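The Long Way to Dalinden

1. The bet

Ulla Engström had told the whole breakfast table that she could walk to Dalinden and back before lunch, and by the time she had finished her egg there were 10 dollars riding on it. The money was Noboru Yokoyama's. He had lived at the Birnwood guesthouse longer than anyone, and he bet on everything: rain, mail, how many pages Kazue would read before falling asleep in the porch chair.

"It's a straight path," Ulla said. "How hard can a straight path be?"

"It's very straight," said Noboru, and buttered his toast like a man with money coming.

Tomoyo Hattori, who was 13 years younger than Ulla and had never let her forget it, offered to drive behind her at a respectful distance. Ulla said that cars weren't allowed on the path. Tomoyo said she had meant it kindly. They had been friends for most of their lives and this was about as tender as it got.

2. What she carried

She took a bottle of water, a cheese sandwich, her late husband's compass and an umbrella. The compass was sentimental. It had pointed at the refrigerator since January, and she had stopped arguing with it.

Kazue Koyama came down to the gate in her slippers to see her off.

"If you get tired, turn around," Kazue said.

"Then I'd have to walk back."

"You have to walk back anyway."

Ulla had not looked at it from that side. She put the umbrella under her arm and left before anybody else could be sensible at her.

3. The middle part

The trouble with a winding path is that you can't see how far you have to go. Ulla had complained about winding paths all her life, to husbands and tour guides and once to a park ranger. She now wished to take some of it back.

She walked for a good while. She thought about her knees, then about Hamada, the dentist, who whistled while he drilled, and then about whether a person could be said to have reached Dalinden if she had only seen the sign. She ate half the sandwich. She looked up, and the trees were exactly where she had left them.

A man on a bicycle went by and said good morning. Some time later he came back the other way and said it again, with what she felt was unnecessary freshness.

"Is it far?" she called.

"Not at all!" he shouted, already small.

She disliked him for 300 steps, which she counted, to have something to do, and then she sat down on the grass and ate the other half of the sandwich. It prickled straight through her skirt. Everything out there was brown and flat and in no hurry, the low building with the white roof, the path going on to its dark little row of trees, the one tall thing that was probably a palm and stood over the rooftops as if it had been sent to wait for someone.

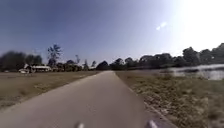
4. Lunch

Ulla came in through the kitchen at a quarter past one with grass on her skirt and sat down in front of the soup.

"Well?" said Noboru.

"Lovely place," said Ulla. "Very quiet."

"Did you see the fountain?"

She took a spoonful. Tomoyo was studying the salt. Kazue had closed her book, and in all her years at Birnwood she had never closed it for a meal.

"I thought the fountain was overrated," Ulla said.

"There isn't a fountain," said Noboru.

"Which is why I was disappointed."

He held out his hand. She went through her purse for longer than a purse that size required, and paid him seven dollars in bills and the rest in coins - mostly nickels, slowly, one at a time, while his soup got cold.

"Double or nothing tomorrow," she said, "and I'm taking two sandwiches."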